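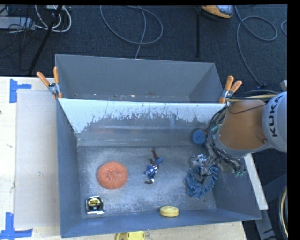
パンプディングは卵液に浸してから一晩おかないと、真ん中が必ずぼそぼそになりますよ、とグドルン・ハームスさんが前の日記にコメントを書いてくださって、それを読んでからというもの、わたしはずっとそのことばかり考えていました。一晩、ですか。これまでせいぜい、お湯が沸くまでのあいだしか待ったことがなかったのです。どうりで、うちのは端がおいしくて真ん中がいまひとつだったわけです。

それで昨日の夜、寝る前に仕込んでみました。パンはLemieuxの食パンの残りで、端っこの固いところも全部入れて量ったら255グラム。牛乳は500ミリリットル、きっちり。卵とお砂糖はいつもの分量で、お砂糖はほんの少し控えめにしました。レーズンを入れるかどうかは毎回迷います。母は入れる人で、夫は入れない人で、わたしはどちらでもいい人なので、半分だけに散らすという、なんとも優柔不断なやり方に落ち着いています(どちらの側がレーズンだったか、焼けるともう分からなくなるのですけれど、それはそれで楽しいものです)。

母のパンプディングのことを少し書いておこうと思います。前にも書いたかもしれません。同じ話だったらごめんなさい。

Grerlowに住んでいたころ、台所はとても狭くて、オーブンの扉を開けると人が通れなくなるような家でした。だから母がお菓子を焼く日は、途中で誰かがトイレに行きたくなっても、扉が閉まるまで廊下でじっと待っていなければなりませんでした。弟などは足踏みをしながら、まだ、まだ、と何度も聞くのです。母は母で、今開けたばかりなんだから、と笑って、わざとゆっくり焼き色を確かめていました。あの甘い湯気と、弟の足踏みの音は、わたしの中ではすっかりひとつのものになっています。

母の型は深い楕円形の琺瑯で、縁のところが欠けていました。引っ越しのときにわたしがもらってきて、今もそれを使っています。レシピのほうは、もらったというか、もらいそこねたというか。紙に書いてちょうだいと頼んだら、母はカレンダーの裏に「牛乳、たっぷり」「卵、あるだけ」と書いてくれたのです。あるだけ、と言われましても。うちの冷蔵庫にいつも卵がいくつあったかなんて、子どものわたしが覚えているはずもありません。何年もかけて、このくらいかしら、もう少しかしら、と近づけてきて、それでもやっぱり母のとは違う味です。

さて、今朝です。冷蔵庫から型を出してみたら、パンが卵液をすっかり吸って、ふっくらとふくらんでいました。いつもなら底に牛乳がたぷたぷ残っているのに、傾けてもほとんど動きません。もうこの時点で、グドルンさん、ありがとうございます、と声に出して言いました。台所にはわたしひとりだったのですが。

お湯を張った天板にのせて焼きました。いつもよりゆっくりめの温度で、途中で一度だけ向きを変えて、あとは我慢です。待つあいだに洗いものをして、紅茶をいれて、たまっていた手紙に返事を書きました。一通で終わるつもりが2通になり、便箋が足りなくなって、最後は裏にまで書いてしまいました。読みにくかったらどうしようと今になって心配しています。

焼き上がりはというと、真ん中までやわらかかったのです!スプーンがすうっと入って、底まで同じやわらかさで、上だけがかりっとしていて。夫は朝ごはんを食べたばかりなのに、味見という名目で大きくひとすくい持っていきました。そしてもうひとすくい。レーズンの入っていないところをちゃんと選んだつもりだったそうですが、しっかり入っていました。でも何も言わずに食べていたので、そろそろレーズンと仲直りする気になったのかもしれません。

お昼すぎにFinbarr Hanrahanさんが本を返しに寄ってくださったので、温めなおしてお出ししました。フィンバーさんのお宅では、パンにマーマレードを塗ってから並べるのだそうです。しかも苦いのがいいんだとか。想像しただけでおいしそうで、次はぜったいにそれをやってみます。上にはバニラソースと決まっているらしく、うちには何もかけるものがなかったので、生クリームを泡立てずにそのままとろりとかけてみたら、これがまたよく合いました。

そうそう、夕方になって牛乳を買い足しに出たついでに、マーマレードも見てきたのです。Pondeserという見慣れない名前の瓶があって、皮が太くて、いかにも苦そうで、476円。いつも買っているものよりだいぶ高くて、棚の前で長いこと悩んで、一度は戻して、牛乳を取りに行って、やっぱり引き返してかごに入れました。パンプディングに使う前になくなってしまわないように、戸棚の奥のほう、お茶の缶のうしろにしまってあります。夫がこの日記を読まないことを祈ります。

母にも電話をしました。一晩おいたらとてもよくできた、と報告したら、あら、わたしはいつも前の晩に仕込んでいたわよ、と言うのです。カレンダーの裏にはひとことも書いてなかったのに!ふたりで笑って、そのまま弟の足踏みの話になり、母があの廊下の寒さのことを言いだして、電話はずいぶん長くなりました。5月には母がこちらへ来ることになっているので、そのときは隣に立って、あるだけ、が本当はいくつなのか、この目で見せてもらうつもりです。

型にはまだ少し残っています。冷えたのを明日の朝、紅茶と一緒にいただきます。

2024年1月29日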